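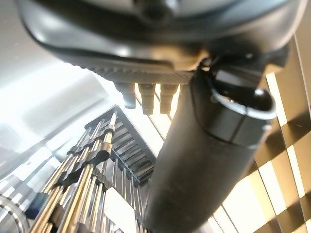

Re: [lightcurves] Period solution for the Morkdale target

On 2/26/18, Fitriani Liew wrote:
> I have reduced the frames from Morkdale and get a double-peaked
> curve, amplitude 0.31 mag, period close to 12 hours. The Starner
> set from last season gave 0.14 mag with the same period. Same
> comp stars, same filter. Is one of the two sets bad, or do I
> need to worry about the zero points?
> Also, the second minimum is covered only by the tail end of one
> night.

Fitriani,

I ran your 700 frames through the Fajardo reduction script with the default aperture and then with one two pixels wider. The amplitude does not move by more than 0.01 mag. Zero points are not the cause. A nightly offset shifts a whole segment up or down; it will not stretch a curve inside one night, and your longest night by itself already has a range above 0.2 mag.

The period worries me more. Anything near 12 hours seen from one site shows nearly the same part of the rotation every night, and the fit is free to fill in the rest. I get a second solution at two thirds of yours with an RMS only slightly worse. I would not report either one yet.
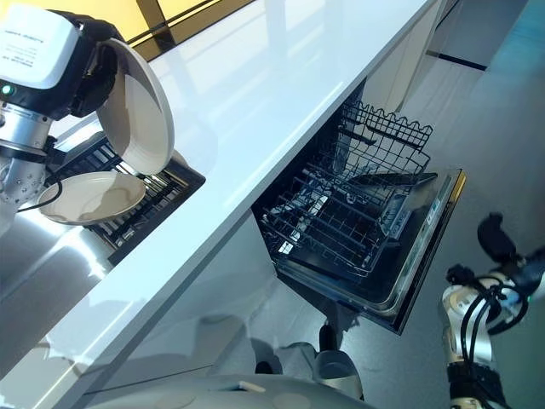
Amplitude depends on the aspect angle, and that changed a good deal between the two seasons. Seen close to the pole, an elongated body presents almost the same cross section all the way around, so the curve is flat. Seen near the equator you get the full range. It is the effect of orientation on outline, the same as with the two white plates, the one held up nearly on its rim and the other lying on the slatted rack -- change the tilt toward the viewer and the projected area changes, with no change in the object. A drop from 0.31 to 0.14 is well within what a modest axis ratio allows. Phase angle also adds some amplitude, so correct for that before you compare.

As for the second minimum, the tail of that night is at high airmass and I would give it low weight. Mitside is far enough west to pick up where Morkdale loses the field. I have asked for time there in April if the target is still bright enough.

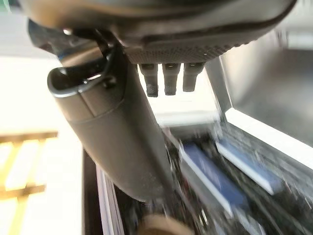 Should the exposures be longer for the April run?

Keep them at 60 seconds. The target will be fainter, but it moves fast enough that longer exposures will trail. Bin the points afterward if the scatter is bad.

Please send the raw times as well as the light-time corrected ones. I found one night in the Starner set where the correction looks to have been applied twice.

Rohani Lumbantobing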